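Tramik mending notes, README

Notes on clothes repair from the swap evenings at Wotari hall. 128 entries, plain text, one per garment. Typed up by Idalina Macedo from the paper cards, so expect odd spellings.

Fields: garment, fabric, fault, fix, thread, minutes. Blank minutes = not written down, not zero.
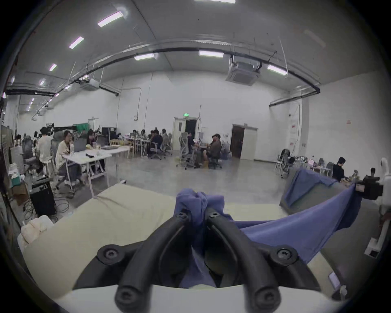

Blue-purple cloth, seam along the lower edge.

Known problems: 8 cards lost to a tea spill. "Hem" and "hemm" both used, will sort it in March. Colours are whatever the mender called them.

Free to reuse, credit Tramik. Corections to Senyo Dankwa please.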